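Two-arm tabletop build keeps fumbling soft packets, what am I missing?

Posted in Home Robotics > Grippers and Hands

sindwood_shop

I've been building a two-arm setup on a table in our shared workshop since September and I am having way too much fun with it. Both arms sit on one metal rail, each with a parallel gripper and a small camera up at the wrist. The job is simple enough: pick up small groceries and bathroom stuff and sort it in and out of a plastic basket.

Boxes and jars are great. Tubes are mostly fine too, as long as the arm comes in across the body and stays away from the cap. The trouble is anything puffy. Wet wipes, snack packets, anything with air in it.
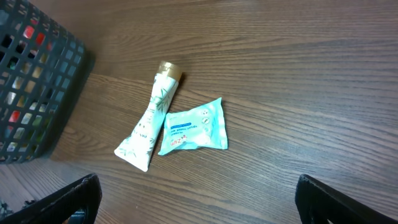

I have the fingers opening all the way before the arm drops, then closing at one fixed speed to one fixed force. On a wipes packet they either squirt it out toward the basket or pinch up a corner that slips as soon as the wrist turns. If there's something right next to it, the neighbor gets shoved along for the ride. I've tried 4 force settings and 2 kinds of rubber tape on the fingertips. The grippy tape helped a little and then started peeling.

Is this a fingertip problem or a software problem? I'm happy to print new parts, I love printing new parts!

Danilo Ignacio

Fun build! I'd say it's mostly the way you close. With a stiff box you can slam shut on it and get away with it, but a packet has to be gathered. Go down until the tips are just brushing the table, close at a third of the speed you use now, wait half a second, then squeeze a bit more before you lift. That pause made a huge difference on mine, because the air gets time to move to the ends and you wind up holding a nice fat fold.

Also turn the wrist so you're closing across the short side, and never grab right on a crimped seam (slippery, and it bends away from you). A thin foam pad under the tape is worth trying too. Mine is glued on with contact cement and hasn't peeled yet.

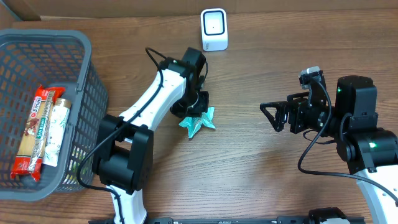
Left gripper holding a crumpled teal-green wrapper, right arm open on the other side.

If you have the second arm sitting there, use it! Let it park an open finger beside the packet as a fence so nothing can scoot away. It took me 6 evenings to get the timing so they don't bump, but it's so satisfying to watch.

Wuker

more force

gerlach_bits

Please don't just add force, I popped a packet of wipes that way and had soap in a wrist joint. Agree with Danilo on the slow close. And tie down your camera cables before you start using both arms close together.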